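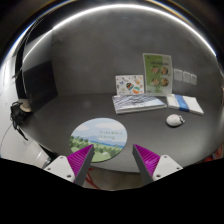 Vorkow Study Room: second progress report to the Hultine Fund
Prepared by Davoud Heydari, 10/18/26

We have had a really good couple of months! When I last wrote, in August, the study room was still half storeroom and we were arguing about shelving. It is now open four evenings a week, and the desks are being used for what we said they would be used for.

Desks and computers
All 7 computer places are up and running. The dark grey table tops were a good choice: they don't glare under the lights, and a small white mouse shows up on them straight away, which matters more than I expected for our older learners. We went for small mice with rounded shells after two of the regulars found the bigger ones tiring. Ko supplied the keyboards at cost and threw in a box of spare cables (thank you, Ko).

The round mousepads have been a surprise hit. I had budgeted for plain ones, but the printed landscape kind, with green fields, blue sky and white clouds, cost hardly any more and people love them. One lady asked if she could buy hers. We are keeping a few back for when the first ones wear out.

Booklets
The desk booklets came back from Dristetti in September and they look lovely, with a wavy blue-grey and white pattern on the cover and a white border. They are wide enough to lie flat beside the mousepad while you type, so nobody has to prop a page open with a mug any more. We printed 47. The section on passwords needs rewriting before we order more, as it confused nearly everyone, me included.

Attendance
30 people have signed up and most come weekly. Tuesdays are packed, Thursdays less so, and we may swap Thursday for a Saturday morning.

Money
We have spent £2,382 of the grant so far, mainly on tables, wiring and printing. Receipts are in the folder I sent over with the last claim. The chairs are still to come, and the quote is higher than I would like, so I am looking at second-hand ones.

Next
Chairs, the new passwords section, and a proper place to keep the booklets when the desks are needed for craft club. I would also love to try a beginners' drawing session on the computers before Christmas. Do come and see us if you are passing, any evening except Friday.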